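Rutdale Family Links
Progress report to the Semple Fund
Thursday, April 18, 2024

Sorry this is short, we are two workers down and the Dresulstead office is moving desks. Full accounts to follow seperately.

Where we are

Grant is for keeping children in foster and kinship care in touch with their families, in Rutdale and the Dresulstead estates. We are now working with 75 children. 26 of those are placed outside the district, some a long drive away. Those are the ones that eat the budget and the ones we most want to keep going.

Supervised family time: 242 visits held in the period. Most at the Dresulstead centre, the rest in carers' homes or at the soft play on the ring road (noisy, but the little ones ask for it). Cancellations still too high on Fridays. School run, traffic, parents on late shifts. We have shifted what we can to Saturday mornings and it seems to be helping, will know more next quarter.

Brothers and sisters

Slower than promised. The plan said every split sibling group would have a monthly meet-up by now. Not there yet. Placements changed over the winter and two groups had to be started again from scratch, new carers, new social workers, new risk forms. Monthly is happening for the groups living close by. For the others it's every six weeks plus video calls.

Video calls work fine for the older ones. Under-fives wander off. We have started sending a matching story book to both ends so there is something to do on the call.

The family room

New furniture is in, paid for out of the equipment line. Old sofa gone. Still waiting on the blind and the changing mat.

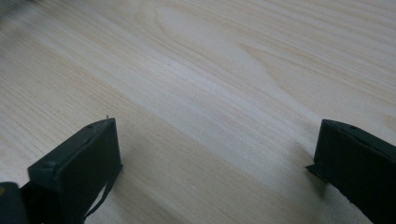 Pale wood surface, grain close up.

Room is booked most afternoons after school. Parents say it feels less like an office. One mum brought her own curtains in, which we have put up. The kitchen corner needs a working tap before we can do the cooking sessions, landlord chased three times.

Life story work

Going well. Workers sit with the child and a relative and put together photos, names, places, who is who. Grandparents have been the best source by a long way. A few records requests are stuck with the neighbouring authority, and for some children that means a blank stretch of a year or more. We'd welcome a letter from the Fund if you are willing, it might shift things.

Money

Travel is overspent by £1,032. All of it is the out of area visits, fuel and train fares for parents mainly. We would like to move the same sum across from training, where the Holtari course was put back by the provider and won't now run before the autumn. Please can you confirm by email that this is ok, we don't want to do it without a yes.

Staffing: one post vacant, one person off sick long term. Interviews next week. Sessional staff covering visits, no visits lost because of this but life story work has had to wait in places.

Next three months

Fill the post.
Get sibling meet-ups to monthly for everyone, or tell you plainly why not.
Summer day out for families, venue not fixed. Farm park is favourite.
Carers' evening in Rutdale on how to handle the hours after a visit, when children can be very upset. Carers have asked for this again and again and we should of done it sooner.
Tap.

Case notes on three families, with names removed, are coming by post with the signed claim form. Ring the Dresulstead office if anything is missing, mornings are best.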